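I meant to write this up back in February, when the kitchen was still new and I was still excited about washing plastic strawberries. But then the hard drive filled up, and Kinga Kozma had her move, and, well, you know how it goes. So you're getting it now, with the coffee already going cold next to me.

We've been gathering examples for Sivano, which is the name we gave to the learning system (Botond Medve picked it, and I've stopped asking him what it means). The idea is simple enough to explain to my mother. Somebody drives the arm by hand through a small chore, the cameras and the joints all get written down together, and after a great many of those the system gets to try it alone. The pictures come from one afternoon with the play kitchen.

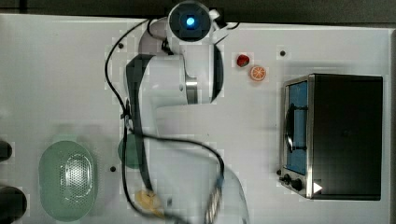
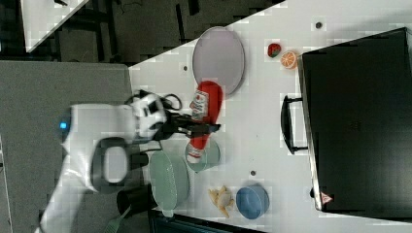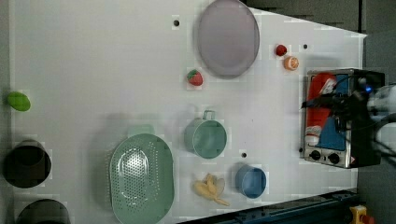 *Toy food, dishes and the arm on the white table, kitchen set.*

I had thought the driving would be the hard part, and for the first couple of days it was. My hands wanted to do things my way and the arm wanted to do things its way, and we met somewhere in the middle with a lot of overshooting. Andor Pap is much better at it than I am. He used to repair clocks with his uncle and he has this slow, even way of closing on a thing that I keep trying to copy. When I grab the ketchup bottle I tend to come in too fast and then sit there making tiny corrections, and the system will happily learn every one of those tiny corrections if I let it.

So I've been redoing a lot of my own runs. Piroska Veres goes through everything at the end of the day and gives each run a mark, keep or toss, and she is not sentimental. I once lost 49 in a single evening – all of them perfectly good, I thought, except that I'd paused before each grasp to think. Thinking looks like waiting, she told me, and we don't want to teach it to wait. I sulked through dinner and then agreed with her.

The part that surprised me is how much of the work is just moving things around between runs. You have to keep changing the layout or the system decides that an orange slice is a place on the table instead of a thing you pick up. I have favorite spots, I've learned, and I drift back to them without noticing. Csaba Szalai caught me at it and wrote me a little deck of cards, one for each object, and now I shuffle them and deal them out onto a grid before I set anything down. It feels like playing solitaire with groceries. I love it more than I should.

We do seven different chores with this set. Most of them are pick this up and put it in that, and the others involve the toaster oven. I'll save the oven for its own post, as I have a lot of feelings about it. The cables are another story too, and if anyone reading has a tidy way to dress them on an arm that has to reach in every direction, please write to me! I've tried clips and I've tried leaving more slack, and both of them bother me in different ways.

As of last night the count stands at 1530 kept runs. That felt like a huge number until Kinga reminded me what the folks at Doležal are sitting on (she has a friend there, and I wish she'd stop telling me). Still, it's ours, and I can scroll through the list and remember some of the runs one by one. There's a stretch near the beginning where you can tell I had the radio on, because everything speeds up a bit every few minutes.

Next up is round fruit, which rolls, and which I've been putting off. I want at least five layouts a session with something round in them, and I want Andor to do the first batch so that the early examples are nice and calm. Then I'll take my turn, and Piroska can throw out whatever she likes.

Oh, and to the two of you who asked about the written instructions that go with each run – yes, we type those ourselves, and yes, we argue over the words. Csaba writes "place" and I write "put." For now we're leaving both in.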